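Chapter 4
Picking Objects from a Mixed Bin

Before you begin
You should have finished the assembly work in Chapter 3 and be able to open and close your gripper smoothly. You will need your project notebook, a bin, and a set of small household objects and toys. If your class uses the Skorkton course kit, the record sheets for this chapter are in the back pocket of the binder.

In the last chapter you closed the gripper on one block at a time, with clear space on every side. Most objects outside the lab do not wait in clear space. They lean on each other, roll, or sit partly under something else. A picking robot in a warehouse has to deal with this all day, and so will your team's entry in the Lahtinen Challenge, the club competition used as the running project in this book.

This chapter is about choosing. When a bin holds many objects, the first decision is which one to pick, and the second is where the fingers should go. You will make these decisions by hand first. Holding the gripper yourself lets you feel how little room there is between neighboring objects – something that is easy to miss on a screen. Later in the chapter you will write your choices down as rules that a program can follow.

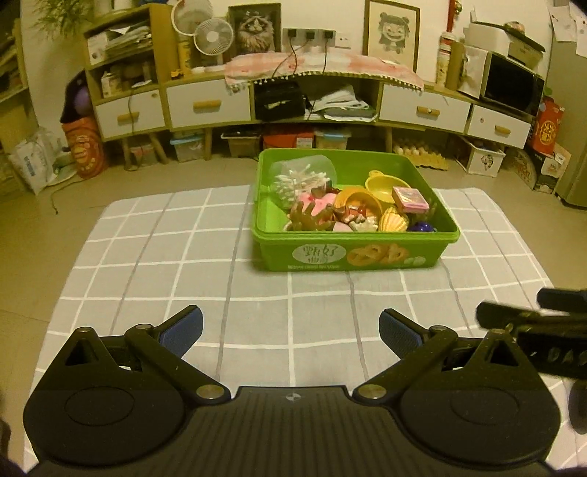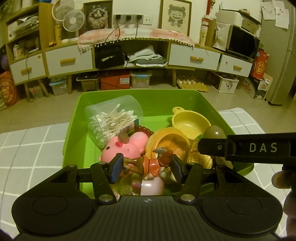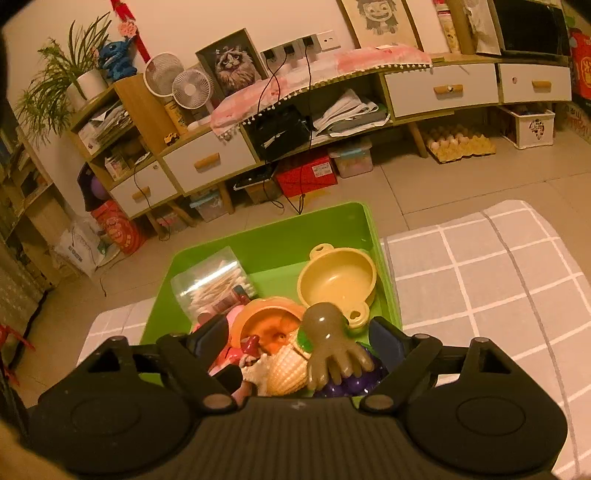
Figure 4.1 Hand-held grippers at a green bin of mixed objects. In the second view the finger pads are closed on a small toy figure.

4.1 Describing a Grasp

A grasp can be described with three pieces of information: the point where the fingers will meet, the direction the gripper comes from, and how wide the fingers must open before they close. We call these the grasp point, the approach, and the opening.

Suppose the object is a ball. Its opening is the same from every side, so you can choose the approach that keeps the fingers away from other objects. A toy pot is harder. It may be too wide to hold across the rim, but its handle is narrow and offers a second grasp point.

Soft objects need extra care. A plush toy changes shape as the fingers close, and the opening you measured beforehand may be larger than the one you end with. Record both values.

Activity 4A: Sixteen picks
Work in pairs. One student holds the gripper and the other keeps the record sheet.

1. Place 16 objects in the bin and mix them by hand.
2. Before each pick, name the object and state your grasp point and approach out loud.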